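Sullton Continuing Studies
Automation and Work, Unit 6: The attendant's job

Read before the tutorial. Bring your notes on Unit 5 (task analysis), as the terms are reused here without definition.

6.1 Background to the case

Onmont rents furnished suites on monthly terms. Each suite has a kitchenette, and between tenants the contents are checked, sorted and put back to a standard layout. The work was done by hand by 25 people on two shifts. Last year the company set up a handling bench using software from Plarnska, with the aim of moving part of the sorting and placing to robot arms. The job is a mixed one. Mugs go on a peg, plates go in a rack, small appliances stay where they are and have to be worked around. None of these is hard for a person. For a parallel gripper each is a separate problem of approach angle, grip width and release.

The layout of the bench is set by the attendant at the start of a run. In Unit 5 terms this is a set-up task, and it did not exist as a separate task before the arms came in.

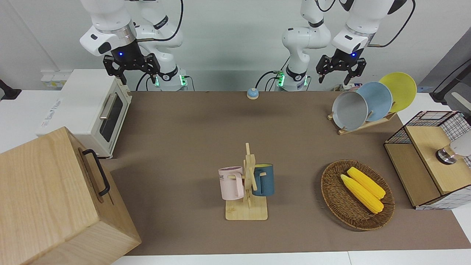 Imre Vida objected, when an earlier version of these notes was circulated, that set-up had always existed and had simply gone unpaid: people on the old line came in ten minutes early to get their stations right, and the robot made that time visible because somebody now had to sign for it. The objection is a fair one and should be kept in mind when reading 6.3. A task can be new to the job description without being new to the worker.

6.2 What the figures cover

In May the bench ran 817 placing jobs. Of these, 790 were finished without an attendant stepping in. The figure is used in Onmont's internal reports as the measure of success, and students should be careful with it on two points.

First, a job counts as finished when the item is released and stays where it was put. It says nothing about whether the result is one a cleaner would accept. A mug hung with its opening the wrong way is a finished job.

Second, the figure leaves out the time between jobs. The arms are stopped while items are moved back, the surface is cleared and the next layout is checked against the sheet. On the old line this time was mixed in with the sorting and could not be pulled apart. On the bench it is the largest block in the attendant's hour — larger than watching the arms, and much larger than dealing with faults.

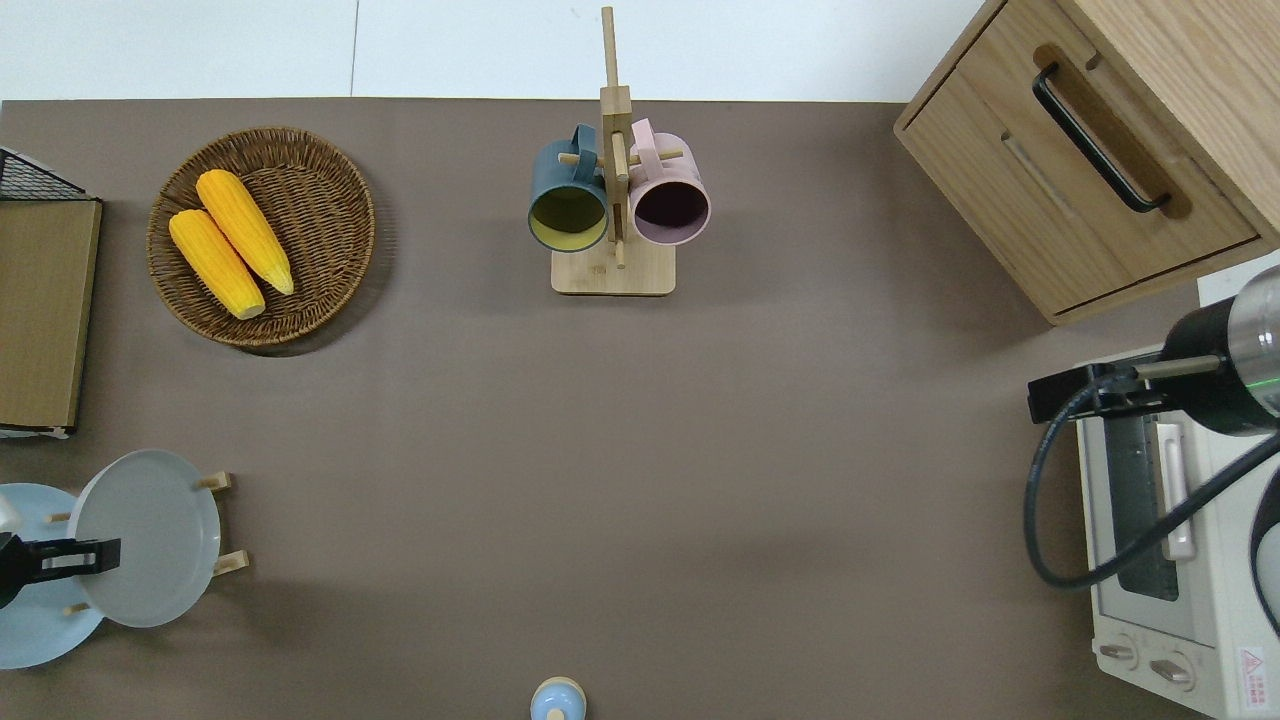

Fig. 6.2. Mug tree, plate rack and basket at the edges of the work area, centre left open.

Open space is a cost in this kind of layout. A person sorting at a table will use all of it and reach over things. The bench needs clear room for the arms to travel, so fewer items fit, and the attendant changes the layout more often. Estimates of labour saved that assume the same number of items per table will be too high.

6.3 Changes to the job

Of the original group, 16 were trained as attendants. The rest stayed on hand sorting or moved to suite inspection. Pay bands were left as they were for the first year, which the attendants disputed on the grounds that they now carried responsibility for a stop decision.

The stop decision is worth some attention. The written rule is that the attendant stops the arms when contact is made with anything that is not the target item. In interviews, attendants described stopping earlier than that, when a movement looked wrong. They could not always say what looked wrong. Supervisors treated early stops as lost output for the first two months, then dropped the practice after fault records showed fewer long stoppages on the shifts with more early stops. The records do not show cause. Shifts differed in layout as well as in staff.

Skill also moved. Hand sorters were judged on speed. Attendants are judged on the accuracy of the layout and on the quality of the log. Two people who had been among the fastest sorters asked to go back to the line, and both gave the same reason: the bench was slow and they were tired at the end of it anyway.

6.4 Walk-round checks
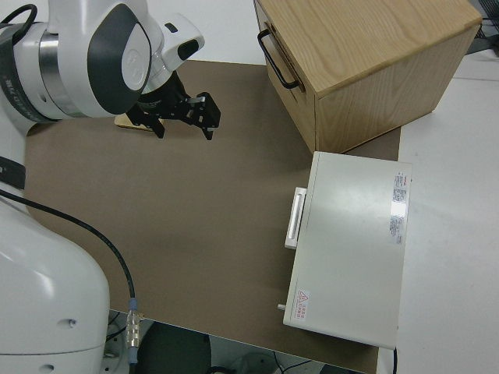 Inspection duties are where the written procedure and the practice differ most. The procedure was drafted from the Lazarević checklist, which was made for enclosed cells, and it deals mainly with guards and gates. An open bench has neither. What needs checking is more ordinary: the gripper and what is under it, the position of each heavy item, and the cabling. A cable that curves over the work surface and ends in a metal connector just past the front edge of the table is at the height of a passing sleeve, and the enclosed-cell checklist has no line for it. Attendants added their own line by hand. It was typed into the sheet at the next revision, without a note of who had raised it.

6.5 For the tutorial

Draw up a task list for one attendant over one hour, using the Unit 5 form. Mark each task as moved, changed or new. Then go through the tasks marked new and apply Vida's objection to each.

Be ready to say which measure you would report in place of finished jobs, who would record it, and how much of the hour the recording would take up.

Reading for Unit 7 is in the course folder. Part 2 may be skipped by students who took the safety elective.

© Sullton Continuing Studies | Contact the course office | Back to top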